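Welcome to the page of the Nulus Language School. We are a small school for adults who want to speak, read and write English with more comfort. We are in Carthorpe, on the second floor over the shoe repair shop, and we have a smaller classroom in Mendthorpe which is open in the evenings.

## How we began

The school opened its door on Friday, June 30, 2000, in one rented room with a borrowed blackboard. The founders were learners themselves. They had come to Canada as grown people, with work experience and with families, and they knew how it feels to stand at a counter and lose the word you practised all morning. They wanted a place where a person of 40 or 60 could make mistakes without being laughed at.

In the first winter the heating was poor and the lessons were held in coats. Some of our oldest students still speak of this with pleasure. After that winter we moved across the street to our present address, and we have stayed here.

The name Nulus does not mean anything in any language we know. The founders wanted a word that every student could pronounce on the first day, whatever their mother tongue is.

## What we teach

We have four levels, from the first alphabet to the level needed for college study. A class never has more than 12 students. Each course is 30 lessons long, and a lesson lasts 100 minutes with a short pause for tea.

In the lower levels we work mostly on speaking and listening. We practise the telephone very much, as most of our students tell us that the telephone is their greatest fear. We also practise the doctor, the landlord, the bank and the parents' evening. Grammar comes a little every day and is always connected with something you want to say.

In the higher levels there is more reading and writing. Students write letters, reports and applications, and the teacher returns every text with remarks by hand. We do not give marks for the texts. We give marks only for the final test, and you may take this test a second time without paying again.

On Saturday mornings there is a free conversation table, named Sitthichai after the restaurant downstairs from our Mendthorpe classroom, where it first met. The restaurant has since moved but the name has remained. Anyone may come, also people who are not registered with us. Bring a topic if you have one. The favourite topics until now have been winter tires, weddings, and how to make soup.
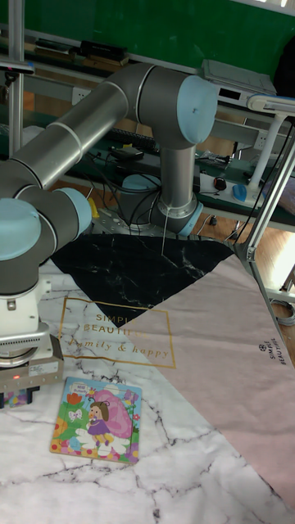
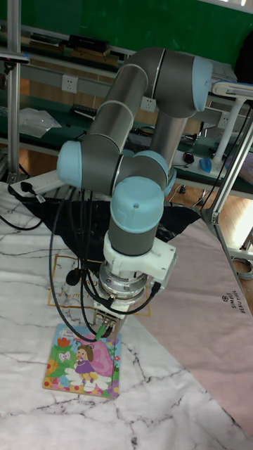
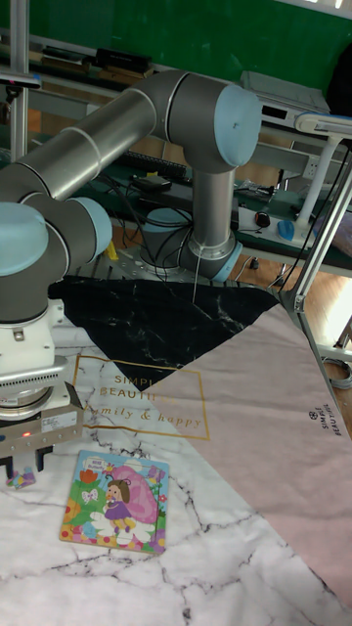
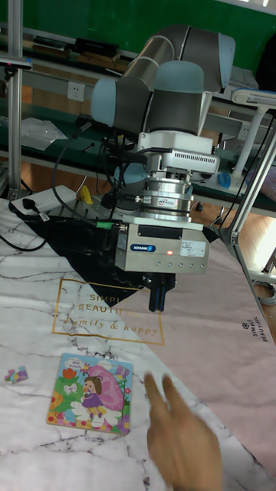 **Do I have to take a test before I can join a class?**

There is no written test, only a talk of fifteen minutes with one of our teachers, and after it we suggest a level to you. If the level feels wrong in the first two weeks, you can change to another class.

## Our teachers

All our teachers have a certificate for teaching adults, and more than half of them learned English as a second or third language. We believe this is a strength. A teacher who once had trouble with "th" can show you where to put the tongue, and will be patient with you in the meantime.

The teachers meet every month to share what went well and what did not. New teachers sit in the classes of a colleague for their first four weeks before they teach alone.

## The library

Our small library has now more than 1,000 books, almost all of them given by neighbours and former students. There are easy readers, cookbooks, novels, dictionaries in many languages, and a shelf for children, so that parents can borrow something to read at home together. You can keep a book for three weeks. If you have written your notes in it with pencil, please leave them in, the next reader is often glad to find them.

## Fees and registration

New courses begin in September, January and March. The registration fee is $40 and is paid only once. The price of the course depends on the level, and you can pay it in three parts. If you lose your work during the course, please speak with the office before you decide to stop coming. In most cases we find a solution.

The Carthorpe office is open from Monday to Thursday, between ten and six. You do not need to make an appointment. The entrance is on the side of the building, with a green door, and the bell is sometimes slow, so please ring it twice.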